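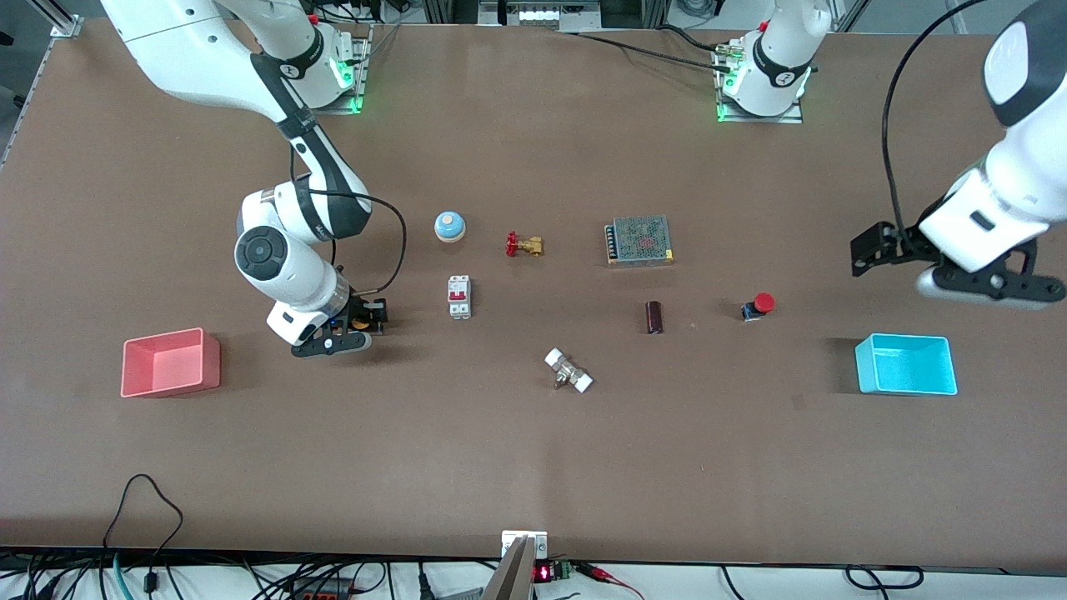

# Wurnis 2.1: grasp planner and dual-arm sequencer

Wurnis is a planning and sequencing package for two-arm cells. It takes a segmented view of the table plus a wrist view from each gripper, produces ranked grasps, and schedules the arms so they stay out of each other's volume. I ran it for 17 working shifts on our sorting bench, replacing the Doltiseck stack we had kept alive through three operating system upgrades.

Test parts were electrical and plumbing items: a breaker, a capacitor, a mesh-covered power supply, an emergency stop button, a blue push button, a brass valve with a red handwheel, a white-and-silver fitting. Destinations were a pink bin and a cyan bin. Sorting rules changed between runs.

## Install and calibration

The installer is a single container plus a driver shim. Neema Nyaga had it talking to both arm controllers before lunch. Hand-eye calibration runs from the command line and writes a plain YAML file, so it can be diffed and kept in version control. Doltiseck stored the same data in a binary blob.

One complaint: the calibration routine accepts a bad solve without a warning. The residual is printed at log level DEBUG. Set `calib.max_residual` yourself. The default is unlimited.

## Perception

Segmentation on the brown tabletop was good. The brass valve and the capacitor were separated cleanly at every lighting level we use. The power supply was less consistent. Its perforated cover sometimes came back as two regions, and the planner then proposed a grasp for each. Raising `merge_iou` fixed that and cost us some separation between parts lying close together.

Wrist-view refinement is the main reason to buy this release. The coarse grasp comes from the fixed camera, then the planner re-estimates the target from the wrist view and corrects the approach. Inside a bin this matters more than on the open table, as the walls limit how far the fingers can spread.
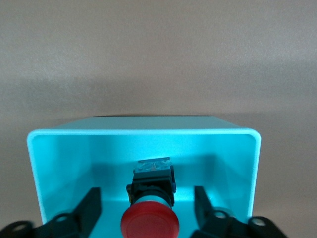

The e-stop button was the hardest in-bin target. The red cap gives a strong edge against cyan, and the estimator tends to fit the cap and ignore the housing. With `use_full_extent: true` it also models the black body and the clear block on the end, and the proposed finger width becomes usable. That flag is off by default and is documented only in the changelog. Nassoro Mussa found it there.

Transparent parts remain weak. Depth on the clear block was mostly holes, and Wurnis fills them by extending the nearest valid surface. Check the result in the viewer before trusting clearances.

## Sequencing

Arm allocation is a cost function with reach, transfer distance and a conflict penalty. The weights are exposed and can be changed at run time. Conflict handling is conservative: when both arms want the center of the table, one holds at a waypoint until the other clears. Expect idle time if your parts cluster there. Muthoni Mabula wrote a custom ordering plugin in 21 lines of Python, and the plugin API did not fight her.

Replanning after a failed grasp is limited to 2 attempts per part. The limit is a constant in the source.

## Tooling

- The viewer replays any cycle with planner state at each step.
- Logs export to CSV. Timestamps are local time with no offset. Use UTC on the host.
- The simulator uses the same config files as the live cell.
- Memory use climbs with the viewer open. We restarted it at every shift change.

## Verdict

Worth the move from Doltiseck if you pick from bins. For flat-table work only, the older planner in Fullon does nearly the same job and is easier to configure. We are keeping Wurnis on this bench and leaving the second cell as it is until the residual check is fixed, ticket 16 on their tracker, open since January.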